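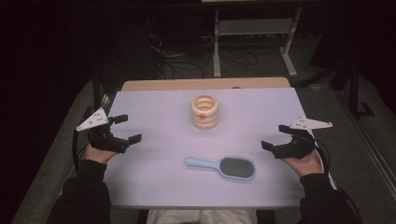

How I Clean a Hairbrush (and Get My Good One Back to Soft)

I went way too long without washing my hairbrushes. I'd pull the hair out when it got bad, toss the fuzz in the trash and call it done. Then I washed my hair one night, brushed it the next morning and it looked greasy again by lunch, and my friend Fiorella asked me when I'd last washed the brush. Um. Never?

So now I do it every couple of weeks, and it's kind of satisfying! This is for an ordinary paddle or oval brush with a padded head and lots of bristles. If yours has a wooden handle or boar bristles, skip down to the part about those before you get anything wet.

What you'll need

A rat-tail comb, or any comb with a pointy end
Small scissors (nail scissors are great)
An old toothbrush
A little clear shampoo
A bowl of warm water
A light-colored towel or an old sheet to work on

I'm serious about the light sheet. Brush lint goes everywhere, and on a pale cover you can see every last bit of it and shake the whole thing outside when you're done. I used to do this over the bathroom sink and I have the drain bill to prove it ($87, thank you very much).

Step 1: Get the hair out

Lay the brush down with the bristles up. Slide the tail of the comb under the hair, close to the pad, and lift. Work from the outside rows toward the middle. If there's a thick mat, snip it in a few places first and it'll come up in strips. Go easy around the bristles with the scissors, I've given one brush a very bad haircut.

Step 2: Get the gray stuff out

You know the gray stuff. It's lint and skin and old hairspray, and it sits right down at the base. Dry brush it with the toothbrush first, in short flicks, before any water. Once it's wet it turns to paste and it's twice the work.

Step 3: Wash

Put a few drops of shampoo in the warm water and swish. Dip the toothbrush, scrub between the rows, dip again. Hold the brush bristles down while you scrub so the water runs away from the pad. Please don't drop the whole thing in to soak! Most padded heads have a tiny air hole, water gets in there, and then it squelches for days.

Step 4: Rinse and dry

Quick rinse under the faucet, still bristles down. Shake it, blot it, then leave it face down on a dry towel overnight. I don't use a hair dryer on mine. I tried once and the pad puckered.

The whole thing takes me 18 minutes, most of it Step 1.

Wooden handles and boar bristles

Same first two steps. For the wash, dampen the toothbrush and just do the tips, then wipe the handle with a barely wet cloth and dry it right away.

Toys while you're at it

I usually have a few baby toys waiting to be wiped down, so they get done in the same session (with clean water and a different cloth, obviously). Stacking rings are easy. Wipe each ring inside and out, especially the hole in the middle, where the crumbs hide. If they're wood, don't soak them, and let them air dry before you stack them back up.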